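3. Oiling and Care of the Flurnlow Butcher-Block Top

Sign up for the Flurnlow newsletter and get care tips by email. No thanks

Before you start
Clear the top. Wipe with a damp cloth, no soaking. Let dry overnight, 16 hours if the room is humid. Planks vary in shade, pale tan to light brown. Normal, don't sand to match.
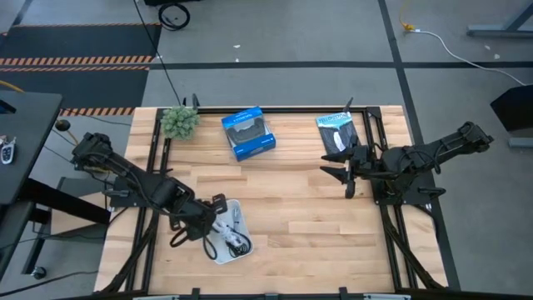
3.1 Oiling
1. Sand lightly with the grain. Wipe off dust.
2. Pour a little Elo oil on a rag. Not straight on the wood.
3. Rub in along the planks, ends too. End grain drinks more, go over it twice.
4. Wait 6 hours. Wipe off anything tacky.
5. Second coat, same way. New tops need a third.

CAUTION: Oily rags can catch fire. Lay flat outdoors to dry, never ball them up.

Note: keep small stuff in a tray. Loose cables and metal parts scratch a fresh coat and leave grey marks that are a pain to get out.

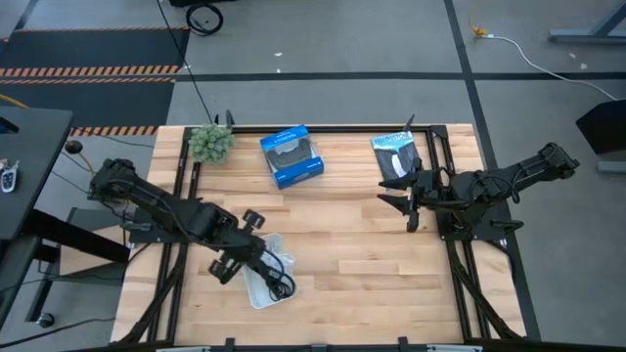
3.2 Re-oiling
6. Drop of water test. Soaks in = time to oil agian.
7. Dry heated rooms: check in September, before the heat goes on.

Spare oil: ask for part 287. Questions to Nusrat Dewan, parts desk.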